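Dry taps and a new price list in Zadari

The Herkeck reservoir has fallen to its old riverbed, and the church steeple that went under when the valley was flooded has come back up, along with a bus shelter that still has its timetable case. Local people have started walking out to see both. The provincial water board, which would like them to stop, has put up a sign. It is planted in ground that was lake until recently, and it says No Swimming.

The larger announcement came from the finance office in January. From next month the household water rate in Zadari province goes up 40 percent, the second increase in a year. The average family bill will be 460 a month, before the "scarcity adjustment," a separate line that the office insists is not an increase. It is added to the bill and makes it bigger.

Officials blame the drought and the currency, in that order on some days and in the other order on the rest. Pumps, valves and treatment chemicals are bought abroad and paid for in foreign money, and the local money has been losing ground since the central bank cut rates in the fall. A ton of chlorine that the board budgeted for in the spring now costs nearly twice as much. The board's response was to revise the spring budget, in December.
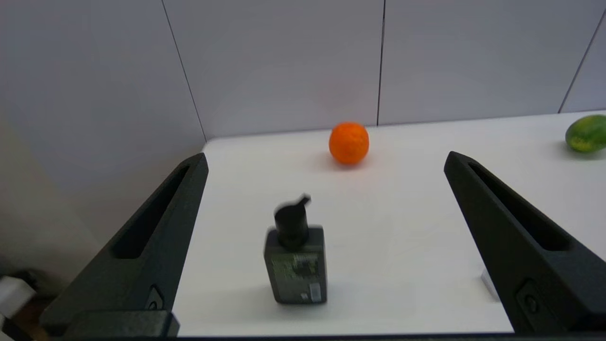
A pump bottle on a white tabletop.

Shopkeepers on the Arance road say the squeeze has moved well past the water bill. Bread is up, cooking oil is up, and the price of dish soap now changes often enough that one store has given up on printed labels and uses chalk. Customers are told the price at the register, where they may wish to be sitting down. Lemons and oranges, which used to come from groves a short drive away, are trucked in from the coast. The groves are still there. The wells beside them mostly aren't, in any sense that would help a tree.

Growers have been drilling deeper, and the province has been issuing permits for them to do it. The register lists 1254 licensed wells in the Herkeck basin. The register does not list the unlicensed ones, and an official who was asked how many there might be replied that since they were unlicensed there was no way for his department to know about them. He was speaking in a car park that overlooks four.

The province has promised relief. A support fund for small farms was approved last year, and the application form runs to several pages and asks for proof of irrigation during the growing season. Farms that had no water to irrigate with are therefore not eligible for drought assistance. The agriculture office says the wording is under review. It said the same thing last summer.

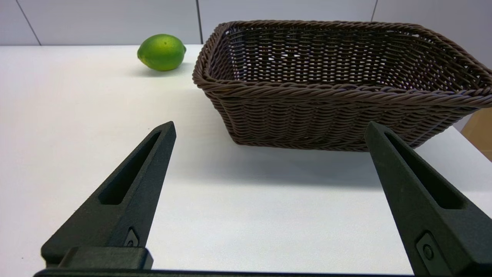

Obed Akolgo said he had applied twice and been turned down twice, the second time with a letter thanking him for his interest in irrigation. He grows onions and a few rows of peppers below the dam, or did, and said his field had produced more paperwork this season than vegetables. His water rate is going up with everyone else's.

The government's long-term answer is a pipeline from the Solheim lakes, first promised before the last election and promised again before this one. The route has been surveyed and a ribbon has been cut at the eastern end, where the pipe will arrive. Work at the western end, where the water is, depends on a loan, and the loan is in euros, which makes it more expensive each time somebody gets around to discussing it. The latest completion date is 4 years off. So was the one before.

Meanwhile the treasury has asked households to do their part. A leaflet going out with the new bills suggests shorter showers and recommends reusing the water from washing vegetables. Residents of the upper streets, where the supply is switched off from mid-morning until six in the evening, have already made considerable progress on the showers. The leaflet is printed on heavy coated paper, in color, on both sides.

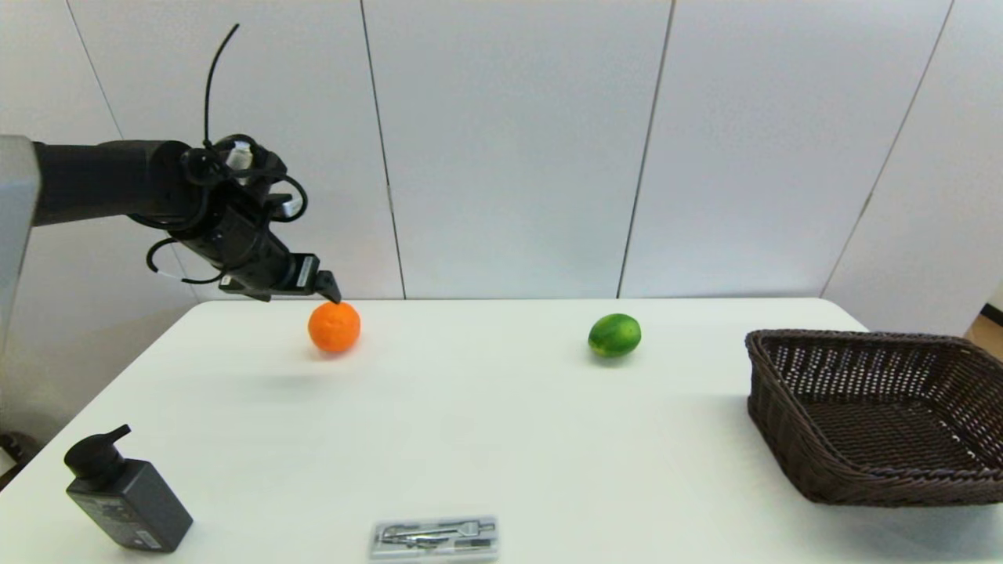
One resident of the upper streets wrote to the water board asking whether the scarcity adjustment would be refunded for the hours when there was no water to be scarce, and asked for the answer to be sent before the next bill. The board replied within a day, a personal best, to say that the charge covers "readiness to supply" and applies around the clock.

The new rates will be debated by the provincial assembly after they take effect. The session starts at nine in the morning, while the taps are on.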